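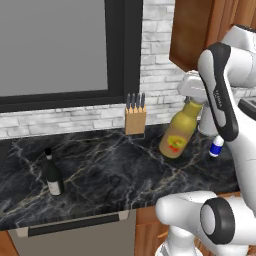 Firewood that has been properly seasoned gives more heat, leaves less soot on the glass and keeps the flue in better condition than wood burned too soon after cutting. Most complaints received by the Charvát service desk about weak fires, blackened doors and smoke in the room are traced to fuel. Households that heat a kitchen or an open living area should also consider what stands near the appliance. A white brick backsplash, or a dark stone counter with pale veins and a glossy finish, will show a film of fine ash sooner than most other surfaces, and bottles kept at the back of the counter collect it around the neck. The advice on this page covers the buying, storing and burning of logs, followed by notes on ash and on routine cleaning.

Buying logs

Logs are sold by volume or by weight. Wet wood is heavy, so a load sold by weight may contain a good deal of water. Where possible, buy by volume and ask whether the measure is stacked or loose. A loose load takes up considerably more room than the same wood stacked, and prices cannot be compared until both are stated in the same way.

Ask the supplier when the wood was split, as well as when the tree was felled. A trunk left whole dries very slowly, and two years on the ground in the round may do less for it than one summer split and under cover. Customers in the Rirnham delivery area may request a reading at the door before the load is tipped.

Hardwoods such as oak, ash, beech and maple burn slowly and hold a bed of embers. Softwoods light easily and burn fast. Both are suitable for a closed stove when dry, and many households keep a small amount of softwood for kindling. Do not burn driftwood, painted or pressure-treated lumber, particle board, or household trash of any kind.

Checking moisture

A moisture meter with two pins is inexpensive and simple to use. Split a log from the middle of the stack and press the pins into the freshly exposed face, along the grain. A reading taken on the outside or on the cut end will be too low, as these parts dry first. Wood should read below 20 percent before it is burned. Newly cut wood may read 40 percent or higher.

Without a meter, look for cracks running out from the center of the cut end, bark that comes away in the hand, and a clear, hollow sound when two pieces are knocked together. Green wood gives a dull thud. These signs are useful but they are less dependable than a reading, particularly with oak.

Building the stack

Choose a place that is open to the wind and receives sun for part of the day. Keep the lowest row at least 4 inches off the ground, on pallets or on two parallel rails. Leave a gap between the stack and any wall. A stack pressed against siding will stay damp at the back and can carry insects to the house.

Split logs to a thickness that suits the firebox before stacking them. Lay them with the bark up if the top is open to rain. The ends of the row may be held by posts or by logs laid crosswise in alternating layers – the second method takes longer but requires no hardware. Do not build a freestanding row higher than it can safely stand, and do not allow children to climb on it.

Cover the top only. A tarp drawn down to the ground on all sides traps moisture and encourages mold. A sheet of corrugated roofing with a slight slope, weighted or tied, will last for many seasons. The Stulenari log shelter has slatted sides for this purpose and is supplied flat, with 31 pieces including the roof panels. Check the contents against the packing list before starting assembly.

Wood split in early spring may be ready by September if it is a light species and the summer is dry. Oak generally needs two years.

Bringing wood indoors

Bring in enough for a day or two. Wood kept in a heated room will lose a little surface moisture, but an indoor basket is no substitute for seasoning. Observe the clearance to combustible materials stated in the manual for your appliance, and measure it from the stove body to the nearest log in the basket. Never stack wood against or underneath a stove unless the model has a log store built for that use.

Lighting and refueling

Open the air control fully. Place two medium logs on the base, build a loose crosswise stack of kindling over them, and set a firelighter near the top. A fire lit from the top warms the flue early and produces less smoke. Reduce the air gradually once the larger logs have caught.

When refueling, open the door slowly and add one or two logs to a bed of glowing embers. Overfilling the firebox may damage the liners and the baffle. Do not close the air down completely to keep a fire in overnight. Slow, smoky burning deposits tar in the flue, and this is a common cause of chimney fires.

Ash

Wood burns well on a thin layer of ash, and almost 25 millimeters may be left on the base of a stove with no grate. Remove the excess when the stove is cold. Use a metal shovel and a metal container with a tight lid, and stand the container outdoors on concrete or bare earth, well away from the house and from any deck. Embers buried in ash can remain hot for several days. An ordinary vacuum cleaner must not be used.

Cold ash from clean wood may be spread thinly on garden beds, except around plants that prefer acid soil.

Cleaning the glass and nearby surfaces

Light deposits can be removed from cold glass with a damp paper towel dipped in fine wood ash. Wipe in small circles and finish with a dry cloth. Keep liquids off the rope seal, and do not use scouring powder.

For stone surfaces near the stove, lift the dust first with a soft, dry cloth, then wipe with warm water and a little mild dish soap. Ash is gritty and alkaline, and rubbing it across a polished finish may dull it. Brush brick from the top down with a soft brush before using any water, as wet ash settles into the joints.

Have the chimney swept at least once a year, before the heating season. Sweeping appointments for Grerkbridge may be booked through the service desk. Please have the model name and the flue diameter ready when calling.

Page last reviewed: Wednesday, July 18, 2018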